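Attila Kozma
Spent the evening on the carpet in the back room at the Undbridge place. Posting this in pieces in case anyone else is stuck with the same kind of floor.

It's gray with a stripe, low pile, 20 years old according to the lease. The landlord, Veres, wants 696 to replace it. I'd like to keep it going until June.

Vacuumed first, going with the stripe. Then again across it. The second pass got a lot more grit than the first.

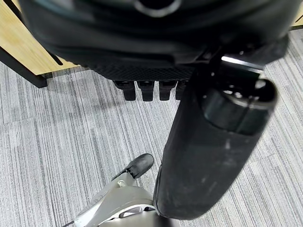
Next was the carpet shampoo from Jurnholm. The bottle says one cap per bucket. I used half a cap, as a full one left the hallway sticky last time.

Work in small patches and blot with an old towel. Scrubbing fuzzes up the pile and then the stripe looks blurry for good.

Coffee by the door took 3 rounds. The dark spot under the window hasn't moved and I think it's dye, so I'm leaving it alone.

Someone asked about renting a machine. Zarkero had one, but the deposit was more than I wanted to tie up for a single room.

Window open overnight, door shut, fan on low. Furniture stays in the hall until morning.

Will do the edges tomorrow with the narrow nozzle. If you know what takes old tape glue off a baseboard, reply here.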